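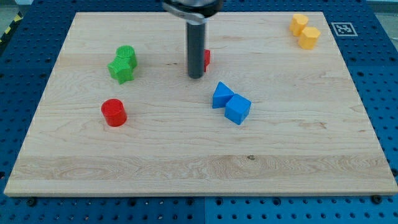
Section 4. Oiling Your Lellow Board for the First Time

Welcome back! If you've let the board rest in your kitchen overnight, as we asked in Section 3, you're ready for the pleasant part. Set aside an unhurried afternoon – the oil likes to take its time, and so do we.

1. Wipe both faces with a barely damp cloth and let the board dry standing on edge.

2. Sand lightly along the grain with the fine pad from your kit. Stop as soon as it feels smooth under your palm.

3. Pour a small puddle of Lellow oil in the middle (a tablespoon or so is plenty to begin with) and work it outward with a soft rag. Please don't forget the edges, where the end grain is thirsty and will happily drink a second helping.

4. Leave it for 17 minutes, then buff away whatever is still sitting on top.

5. Turn the board over and do the other side in just the same way.

Note: Maple varies a good deal from board to board, and streaks usually deepen a little with the first coat. They'll mellow with use.

Caution: Oily rags can heat up and catch fire by themselves. Lay them flat outdoors to dry, well away from anything that burns, and never leave them in a heap.

Let the board cure for two full days before you cut on it. Section 5 covers washing and everyday care.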